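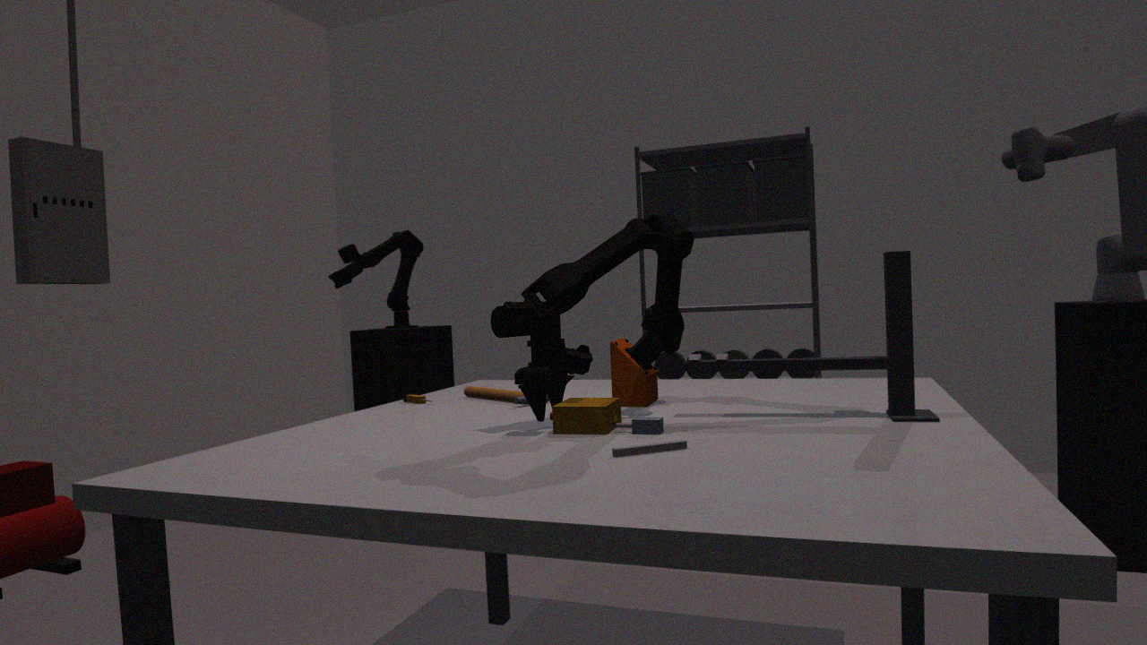
Week 4: Writing a survey people will finish

Hi all. These are my notes from the session, tidied up a bit, with the stuff I skipped when we ran out of time.

I started with the Oltholm library survey, my favorite bad one. They mailed out 600 copies and got 296 back, which sounds pretty great until you read them. Plenty of people quit halfway down page two, right where it asks you to rank 18 services in order. I've tried it myself and I gave up at six!

So, question order. Put the easy stuff first (how often do you visit, how do you get there) and save age and income for the end. Silvana asked whether you can mix topics to keep people awake. I wouldn't — it feels like being quizzed by someone who isn't listening.

Watch for double questions too. "Was the staff friendly and helpful?" is two questions, and I can't do anything with a "no." Same goes for "Do you agree that the library should open later?" You're nudging. Try "What time should the library close?" and give them a blank.

Before next time, read the Wysocka chapter (skip the math in the middle, we'll get to it in June) and write a survey of no more than 20 questions on anything you like. Try it out on two people who aren't in this class and jot down every spot where they stop and frown.

Drafts are due 22/05/2026. Paper is fine, email is fine, just put your name on it.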